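About Fikre

Most furniture companies will tell you on this page that they were born out of a passion. We were born out of a bad table. Saron Ayele bought it new, paid too much for it, and within two winters the top had lifted along one side and the legs wobbled whenever anyone cut bread. The store offered her a coupon.

She took the table apart in her garage to see what she had paid for. Under a very thin skin of nice wood was a lot of glue and sawdust. The tag had said "crafted hardwood look," and we have been suspicious of the word "look" ever since. Also "crafted."

Fikre is a repair and refinishing shop. We fix tables, chairs, dressers and the odd piano bench. We do not sell new furniture, and we don't take a cut from anyone who does. Saron runs the shop with Adanech Gebru, who came over from Troltirow, a chain outlet where her job was to talk people out of repairs and into replacements. She was good at it and didn't enjoy it.

What we doubt

We doubt lifetime warranties. Read one closely and you will usually find that it covers the lifetime of the product, and that the seller decides when that has ended. Ours is for two years on glued joints and one year on finish. It fits on an index card and we'll hand you the card.

We doubt most things sold in a spray can. Adanech tested a polish called Zukitz for several months on a row of scrap boards, half of each board treated and half left alone. We asked customers at the counter to pick the better half. They mostly shrugged. Zukitz may do something for somebody, but we stopped buying it.

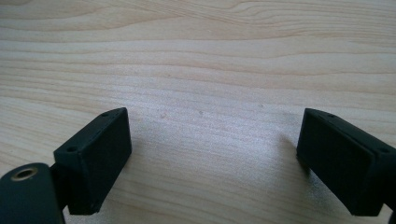
We doubt the word "sustainable" when it comes with no number attached, so we have tried to keep numbers. Last year we took in 516 pieces and sent 374 of them home repaired. Another 142 were turned down, either because the repair would have cost more than the thing was worth to its owner or because there was nothing solid enough left to hold a screw. We tell people that before we charge them anything. A few get annoyed, and one of them left us a long review about it, which is still up.

And we doubt ourselves a fair amount. In our first year we stripped a dresser down to bare wood because the customer asked us to, and then learned that the old paint was the only part her family cared about. Now we ask more questions than people expect when they are just dropping off a chair.

How pricing works

Looking at a piece is free if you bring it in. Written estimates are good for a month. The smallest job we take is $209, and yes, we know you can buy a whole chair for less - we have seen those chairs, usually in March, when people start moving apartments.

We were asked to join the Rostulard group of "certified heritage restorers." The certificate turned out to be a fee and a sticker for the window. We passed.

Coming by

The shop is open from 8:30 in the morning until 4. Use the side door, as the front one sticks (we're aware of how that sounds). Call ahead for anything that needs two people to lift, and bring any loose parts in a bag, including the ones you're fairly sure don't belong to it.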